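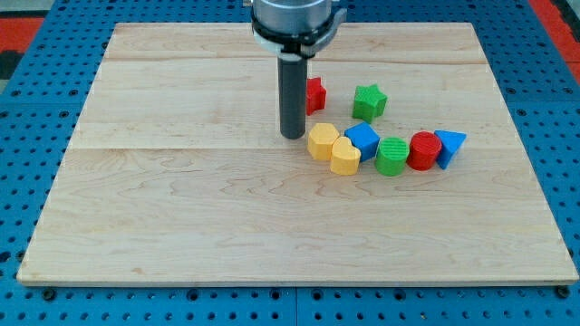

A secondary glazing panel is an extra pane fitted on the room side of an existing window. It is used mainly in older houses where the original sashes have to stay, and it cuts draughts and traffic noise without altering the outside of the building.

Types

Panels may be fixed, hinged, lift-out or sliding. Lift-out panels suit windows that are seldom opened, while vertical sliders are usual behind sash windows. The gap between the two panes matters more for noise than for warmth – a wider gap blocks more sound.

Use in Distbridge

In Distbridge, panels were fitted to 300 terraced houses near the railway. The work was led by Brendan Brophy, a local joiner, and the frames were supplied by Purner. Most houses took 14 days from survey to fitting. A smaller scheme at Bendwood covered 40 flats and used hinged panels throughout.

Care

Condensation can form between the panes if the inner frame is poorly sealed. The outer window is normally left slightly leaky so that damp air can escape. Brush seals on sliding panels wear out and can be replaced without removing the glass.

14 shares

3 comments

Agbayani: Does the Bendwood section include the flats above the shops?

Mags: Ours rattle in November, new brush seals sorted it.

T. Purcell: Useful, thanks. Could do with a bit on shutters.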